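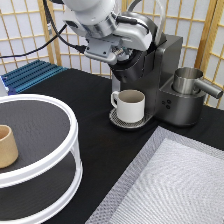
The arm at the lid of the coffee machine, mug already on the drip tray.

Hi all, and thanks for being patient with me on this one. I meant to get the spring report out last week, but then we got a good run of demos going and I didn't want to stop and type. It's March 14, 2018 as I finish it, so call it slightly late.

The short version: we're in decent shape on the coffee task. Since the December report we've recorded 104 full demonstrations by remote control, plus 13 more where I moved the arm by hand. All the short practice clips together (lid only, pod only, that kind of thing) come to 1,067. You'll remember I promised Grestis we'd try both ways of teaching before picking one, and I think we can pick now. Remote control wins for anything with the pod. Guiding by hand is lovely for big, simple moves like swinging over to the machine, but my own hands kept getting in the way of the side view, and the recordings came out jerky whenever I changed my grip.

We're still on the Clavis software for the remote side. The update in January fixed the lag I complained about — mostly. There's still a small hitch when you go from a fast move to a slow one, and you learn to wait it out. I've written to them again.

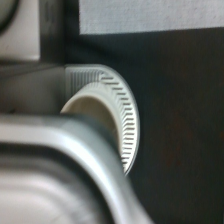 Wrist view, close in. The ribbed white rim is the only thing in focus at this range.

The wrist camera has been the big surprise of the quarter! I'd budgeted it as a nice extra, and now I hardly look at the side view once the gripper gets close. The catch is that a finger fills a good part of the picture right when you most want to see past it. I tried tilting the mount, which helped a bit, and then I tried tilting it more, which made everything worse, so it's back to the first tilt. I'd like to spend some of the leftover parts money on a lens with a closer focus. Not a big item, and I'll send the quote separately.

Training a new operator takes longer than I planned for. Figure on two sessions before anybody's demos are worth keeping. The arm itself is easy enough to drive, but people tend to hunt around for the thing they're supposed to pick up,

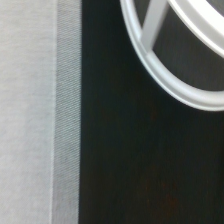
and all that hunting gets recorded and the model learns to hunt too. So now we ask people to plan the path out loud first and start over if they get lost. We lose some takes that way, but the ones we keep are much cleaner, and sorting them afterward goes a lot faster.

On the model side, the first policy trained on the Uvum machine does the lid pretty well and the pod not so well. It reaches, it closes, and then it's often a hair off center. I think that's a data problem and I'd rather fix it with more pod demos than with more clever code. The Říha group offered to share their sorting scripts, and I'd like to say yes if the paperwork is simple.
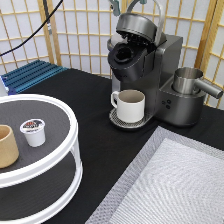 Lid up, holder empty, one pod waiting on the upper tier of the organizer.

What's next: more pod demos, starting from more spots on the organizer, and a proper test of the whole task from start to finish. I also need a decision from you on the second operator's hours, which run out before the testing does. Spending is on track otherwise, and the table is attached as usual.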